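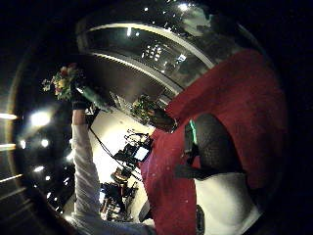
Volume 18, Issue 2

Evening visit to the Moura lab, Jerkton

Our group went over to Moura in May 2019 to see their tracking and replay software. Silvana Xavier met us at the front door and took us straight up, so we missed the coffee but got more time at the table. I had expected a talk with slides. We got one slide, with the network layout on it, and then Cleiton Rezende started the programs and let us watch.

The software comes in two parts. Camell handles perception. It takes the fixed cameras, the gripper cameras and the glove sensors and puts everything on one clock. Polier is the planner. It reads a finished recording from Camell and works out a path that an arm could follow to do the same motion. The two are separate programs that share a file format, and you can run either one without the other. Lavanya Nambiar wrote most of the format and said she would do the timestamps differently if she started again. They are stored per stream, and the first thing every tool does is convert them.

Most of our questions were about the wrist markers. Each glove has a cube with a printed pattern on its faces. Camell finds the corners of a face, solves for the pose of the cube, and then adds a fixed offset to get the wrist. With two faces in view the answer is steady. With one face seen nearly head on, the pose can flip between two solutions, and the hand on the screen jumps. Their fix is to keep both solutions for a short time and drop the one that disagrees with the motion before it. Cleiton switched the fix off for a minute so we could see the difference on a stored recording. The jumps were large.
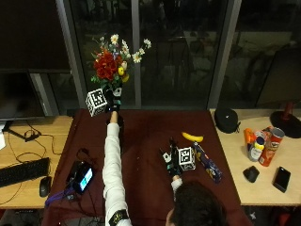 Sensor gloves with a marker cube at each wrist. The artificial bouquet is held up over the cloth.

Flowers are a hard case for the object side of Camell. A banana or a box has an outline that can be matched to a stored shape. A bouquet changes outline every time it is turned, and the thin stems drop out of the depth data. For now they track the hand and treat the bouquet as something attached to it from the moment the fingers close. Nivaldo Evangelista asked what happens if it slips in the grip. The reply was that the software does not know, and the recording has to be marked by hand.

Polier has its own trouble with this. It needs a size for whatever is being carried so it can keep clear of the table, and for flowers it uses one big cylinder. That is safe but wasteful, and some paths take a long way around. A version that uses several small spheres is planned for June.

The gripper camera stream was the part I knew least about. The lens is very wide, so the calibration step matters a lot, and straight edges near the rim come out curved until it has been applied. Camell estimates camera motion from points it can follow from one picture to the next. When the view is dark there are very few of these. The program then coasts on the last good motion, and the status bar goes from green to gray.

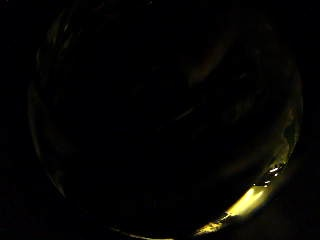 Gripper camera view, nearly all black. The yellow patch is at the lower right.

Melina Vasilakis looks after the review tool, which I liked best. It sorts recordings by how long the tracker was coasting, worst first. She had 674 of them in the list and almost 2000 in the archive still to be indexed. You can scrub through all the streams together, and a key press marks a stretch as unusable without deleting it. The marks go in a plain text file next to the recording. I asked if we could have a copy of the tool for our own bench, and the answer was yes, once the install script stops assuming their folder names.

Silvana has sent the format notes, which are with the other handouts in the club folder.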